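Visit report, Benmont vehicle inspection station, 25 Jul 2019

The delegation from the Sequeira Transport Office visited the Benmont station to study how annual inspections of municipal vehicles are scheduled and recorded. The visit followed an invitation issued in June and lasted six hours, including a working lunch with the station management.

Benmont serves the town fleet and the rural bus lines to Steltau. In the first half of the year it completed 234 inspections, of which 215 resulted in a certificate on the same day. Appointments are assigned by route, so that no line loses more than one vehicle at a time. The delegation considered this arrangement well suited to smaller districts.

Written procedures were reviewed next. The underbody section of the inspection form covers exhaust pipes, brackets and mountings, and each entry must be signed before the vehicle is lowered.

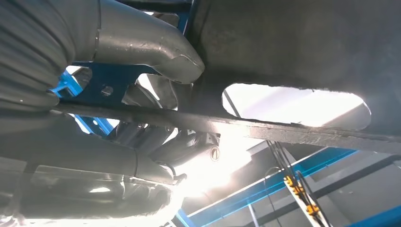

Adelino Antunes remarked that the form had become too long, and that drivers would be better served by a one-page summary in plain language. The delegation took note of the suggestion and will forward it to the records section.

The afternoon was devoted to archives. Paper files are kept on the upper floor and are being transferred to a system supplied by Solletti — a slow process, with almost 124 boxes still to be indexed. Staff retrieve older certificates by plate number, although files from before the district merger remain sorted by owner.

A return visit by the Benmont management is under discussion. Copies of the appointment schedule and the current inspection form are attached to the file copy of this report.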